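Pet tent

A pet tent is a small bed with a roof on it, made for cats and little dogs. I've been keeping this page since my second cat moved in, so expect some cat bias (sorry, dog people!).

Most pet tents come in two basic shapes. The teepee kind stands on straight poles tied at the top, and the dome kind uses bendy poles that cross over the cushion, same idea as a camping tent. I like domes better for low rooms, and they fold down small enough to go behind a couch. Trukport, a camping outfit from Clollanura, sold one of the first I ever saw, and it weighed 1190 grams with the cushion in. Mine lasted almost 7 years, though the zipper on the cover gave up way before that.

Why do cats like them? Well, cats love a spot with a back and sides where they can still watch the door. Some take to a tent in an hour and some ignore it for weeks. Mine took five days, and then I couldn't get her out of it!

Sizing is the part people mess up. Measure your pet curled up and add a hand's width all the way round. The Pinari sizing chart goes by weight, and I think it runs small for long-bodied cats.

Washing is easy enough: pull the poles, close any Velcro, cold water, no dryer. 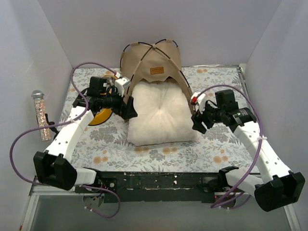

Poles are usually fiberglass or thin steel. Fiberglass is lighter but it can splinter at the ends, so run a cloth along it every spring (I do mine in April, with the windows open).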